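혼자 부표에 배 묶는 법, 제가 세 시즌 동안 헤매면서 정리한 순서

작년 3월에 처음으로 계류 부표를 빌렸어요. 그전까지는 마리나 폰툰에만 대봐서 부표쯤이야 했는데, 첫날 여섯 번을 돌고도 못 잡았습니다. 일곱 번째에 보트훅을 물에 빠뜨렸고요(뜨는 훅이라 다행이었어요). 옆 배에서 커피 마시던 분이 손을 흔들어 주시던데 응원이었는지 위로였는지는 아직도 모르겠네요. 아무튼 그 뒤로 조금씩 고쳐 온 방법을 적어 봅니다. 제 배는 8미터가 조금 안 되는 세일요트고 엔진은 선내기예요. 모터보트나 더 큰 배는 바람 받는 모양이 많이 다르니까 감안해서 읽어 주세요!

준비물부터

보트훅 하나, 계류줄 두 개, 장갑, 그리고 구명조끼. 계류줄은 배 길이만 한 걸로 쓰는데, 저는 Lehner 줄을 두 해째 쓰고 있어요. 물을 먹어도 손에서 덜 미끄러워서 좋아합니다. 보트훅은 길이 조절되는 걸로 사되 잠금 부분을 꼭 돌려 보고 사세요. 제 첫 번째 훅은 당기기만 하면 쑥 빠졌어요. 물 위에서 막대기 반쪽만 들고 서 있으면 기분이 참 묘합니다.

신발도 중요해요. 앞갑판에서 쪼그려 앉았다가 일어나고, 또 앉고 하니까 바닥이 갈라진 갑판화가 제일 편하더라고요. 맨발로 하다가 클리트에 발가락을 찧은 적이 두 번 있는데 그 얘기는 안 하겠습니다.

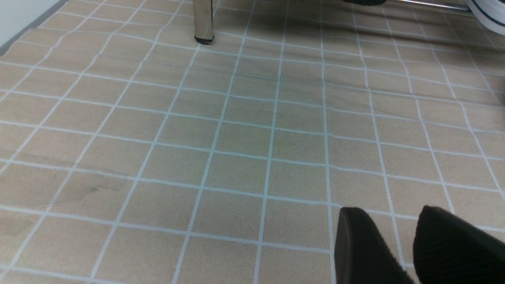

출항 전에 부표 정보도 확인해 두세요. 제가 쓰는 Wudside 만은 관리 사무실에 물어보면 부표마다 허용 배수량과 마지막 점검한 달을 알려 줍니다. 처음 가는 곳이면 전화 한 통이면 되니까 꼭 물어보세요. 부표 색이 멀쩡하다고 밑의 체인까지 멀쩡한 건 아니거든요. 그리고 개인 부표에 말없이 묶는 건 하지 마세요. 새벽에 주인이 돌아오면 서로 곤란해집니다.

1. 줄을 먼저 깔아 둡니다

만에 들어가기 전에, 아직 물이 넓을 때 줄부터 준비해요. 한쪽 끝을 앞 클리트에 걸고 페어리드 밖으로 뺀 다음, 난간 줄 바깥으로 돌려서 다시 갑판 위로 가져옵니다. 이 바깥으로 돌리는 걸 자꾸 빼먹게 되는데, 빼먹으면 다 묶어 놓고 나서 줄이 난간을 타고 있는 걸 발견하게 돼요. 바람이 불면 난간 기둥이 휩니다. 저는 좌현에 하나, 우현에 하나 똑같이 깔아 둬요. 어느 쪽으로 부표가 올지 막판에 바뀔 때가 많아서요.

보트훅은 손 닿는 곳에 눕혀 놓고, 물에 늘어진 줄이 없는지 한 바퀴 돌아봅니다. 프로펠러에 줄 감기면 그날은 끝이에요.

2. 다른 배들이 어디를 보고 있나

부표에 묶인 배들은 바람과 조류가 합쳐진 방향을 보고 있어요. 우리 배랑 비슷하게 생긴 배(용골이 깊은 배면 깊은 배)를 골라서 그 배의 뱃머리 방향을 봅니다. 제가 들어갈 방향도 그쪽이에요. 모터보트만 보고 들어갔다가는 낭패를 볼 수 있어요. 걔들은 바람을 훨씬 많이 타거든요.

부표 자체도 힌트를 줍니다. 조류가 세면 부표가 살짝 기울고 뒤로 물결 꼬리가 생겨요. 그 꼬리가 뻗은 반대쪽이 조류가 오는 쪽입니다. 바람이랑 조류가 반대로 싸우는 날은 보통 조류를 거슬러 들어가면 속도가 잘 죽는데, 그래도 의심스러우면 부표 근처에서 중립에 놓고 배가 어디로 밀리는지 한번 보세요. 1분도 안 걸리고 저는 이걸로 여러 번 살았습니다.

3. 접근

돛은 미리 내리고 엔진으로 들어갑니다. 멋있게 돛으로 잡는 분들 부럽지만 혼자일 때는 욕심내지 않기로 했어요. 저는 96미터쯤에서, 아니 그냥 플로터에 96이라고 뜨면 기어를 중립으로 빼 보는 습관이 있어요. 숫자에 의미는 없고요, 처음 성공한 날 우연히 그 숫자가 떠 있어서 그대로 굳어졌어요 ㅎㅎ 배마다 미끄러지는 거리가 다르니까 자기 숫자를 찾으시면 됩니다.

속도는 걷는 것보다 느리게. 마지막에는 키가 겨우 듣는 정도까지 떨어뜨려요. 중요한 건 부표를 뱃머리 정면에 두지 않는 거예요. 정면에 두면 마지막 몇 미터에서 뱃머리에 가려 안 보입니다. 저는 좌현 어깨 쪽으로 오게 잡아요. 제 배는 후진을 넣으면 뒤꽁무니가 좌현으로 돌아서 뱃머리가 우현으로 빠지는데, 이건 배마다 다르니까 넓은 데서 먼저 시험해 보세요.

엔진은 중립으로 두고 앞으로 갑니다. 뛰지 마세요. 저도 뛰어 봤는데 뛰어서 잡은 적은 한 번도 없어요. 천천히 갔는데 부표가 이미 멀어졌으면 그 판은 버리고 다시 도는 게 맞습니다.
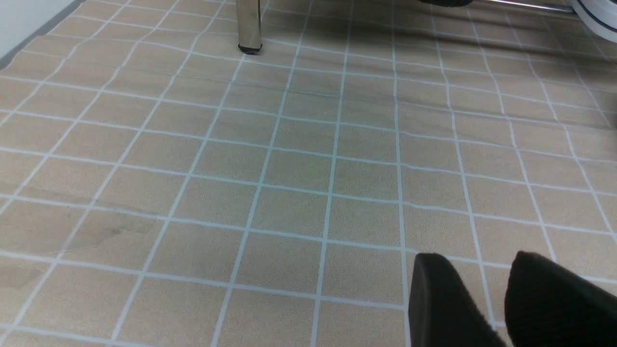
Aksel Bergmann 씨는 이 부분을 읽고 자기는 앞으로 아예 안 간다고 댓글을 남겨 주셨어요. 조종석 옆에서 부표를 잡은 다음, 미리 앞에서부터 끌어다 둔 긴 줄을 고리에 통과시키고, 그 줄을 손에 쥔 채 앞으로 걸어가면서 당긴다고요. 건현이 낮은 배라면 이게 훨씬 쉽고, 키와 기어에서 손을 떼는 시간도 거의 없다고 합니다. 대신 줄이 배 밑으로 들어가지 않게 팽팽하게 잡고 있어야 한대요.

저도 그 뒤로 바람 약한 날에 해 봤는데 정말 편하더라고요! 다만 바람이 좀 있으면 옆구리가 부표에 붙은 채로 배가 가로로 누우려고 해서, 그때는 줄을 고리에 통과시키자마자 얼른 앞으로 가야 합니다. 지금은 잔잔하면 Bergmann 식, 바람 있으면 원래대로 앞에서 잡아요.

4. 잡고 나서

픽업 부이(작은 손잡이 부표)가 달린 곳이면 훅으로 그걸 걸어 올리고, 딸려 오는 굵은 줄의 고리를 클리트에 겁니다. 픽업 부이에 달린 가는 줄은 끌어올리는 용도라서 거기에 배를 묶으면 안 돼요. 의외로 이렇게 묶고 주무시는 분들이 있습니다.

픽업 부이가 없고 윗면에 고리만 있는 곳이면, 깔아 둔 줄 끝을 고리에 통과시켜 다시 갑판으로 가져와 일단 짧게 잡습니다. 임시니까 예쁘게 할 필요 없어요. 배가 멈추고 숨을 돌린 다음에 두 번째 줄을 제대로 걸면 됩니다. 하룻밤 이상 있을 거면 줄을 그냥 통과만 시켜 두지 마세요. 배가 좌우로 흔들릴 때마다 고리에서 줄이 톱질하듯 왔다 갔다 해서 아침에 보면 보풀이 일어나 있어요. 고리에 한 바퀴 더 감거나, 줄 두 개를 각각 자기 쪽 클리트로 돌아오게 하면 훨씬 낫습니다. 페어리드 닿는 자리에는 못 쓰는 호스를 잘라서 끼워 두고요. 50센티미터면 저한테는 넉넉했어요.

힘이 걸린 줄은 손에 감지 않기. 손가락이 클리트와 줄 사이에 들어가지 않게 하기. 배가 뒤로 당기면 사람이 이길 수 없으니까 클리트에 한 바퀴 먼저 돌리고 버티세요.

5. 확인하고 엔진 끄기

저는 다 묶고 나서 십 분은 엔진을 켜 둡니다. 육지의 나무 한 그루와 그 뒤의 지붕 하나를 겹쳐 보고, 배가 제자리에서 도는지 부표째 끌려가는지 봐요. 옆 배와 한 바퀴 돌 공간이 있는지도 이때 봅니다. 조류가 바뀌는 새벽 2시에 쿵 소리로 확인하는 것보다 낫지요.

다 정리되면 줄 길이를 적어 두세요. 다음에 왔을 때 그대로 쓰면 됩니다.

떠날 때

올 때보다 쉬워요. 한 줄만 남겨서 고리에 통과시킨 상태로 만들고, 엔진을 걸고, 끝을 놓고 당겨서 회수합니다. 줄 끝에 매듭이 없는지 꼭 보세요. 저는 매듭 하나 때문에 부표를 끌고 갈 뻔했어요. 바람에 밀려 부표에서 충분히 떨어진 다음에 기어를 넣습니다. 줄이 전부 갑판 위에 올라왔는지 눈으로 본 다음에요!

연습하기 좋은 날은 바람 약하고 조류 느린 오전이에요. 저는 Studlow 쪽 빈 연습 부표에서 하루 종일 잡았다 놓았다만 한 적이 있는데, 그날 배운 게 그전 한 시즌보다 많았습니다.

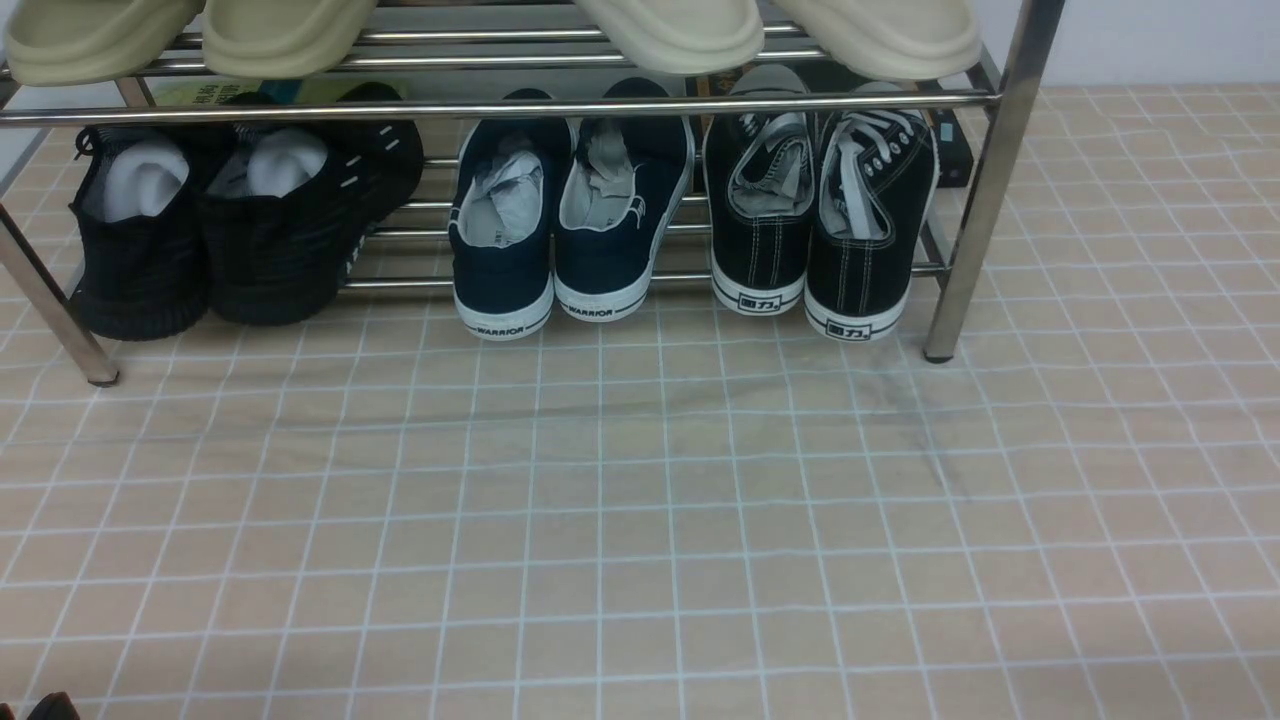 현관 신발 선반. 위 칸에 크림색 슬리퍼.

장갑 얘기를 빼먹었네요. 손가락 끝이 뚫린 건 매듭 짓기엔 좋은데 따개비 붙은 줄을 만질 때는 아픕니다. 봄에는 꼭 막힌 걸로 하나 더 챙기세요. 돛을 올린 채로 부표에서 떠나는 방법은 제가 좀 더 연습해 보고 따로 쓸게요. 지금 쓰면 부표를 들이받는 방법이 될 것 같아서요.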